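Visit to the Nondbridge Transport Police Office

Members of the Undar Passenger Safety Forum visited the transport police office at Nondbridge station in March. The delegation was led by Reiko Aoki and received by Inspector Roald Sjöberg. The office opened in 1986 and now covers 27 stations on the Bresmont line.

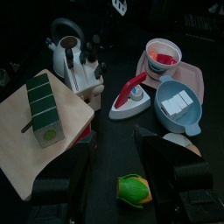
Inspector Sjöberg explained how reports of assault and harassment are recorded, and how camera footage is requested from the train operator. Requests must be made within 15 days – a limit which Mr Higuchi of the Forum asked the office to review.

The visit ended with a tour of the control room and the interview suite.

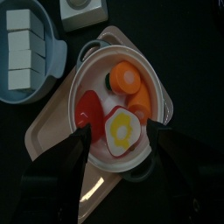 White blocks in a light blue pot.

Written questions may be sent to the Forum secretary, Minoru Hoshino.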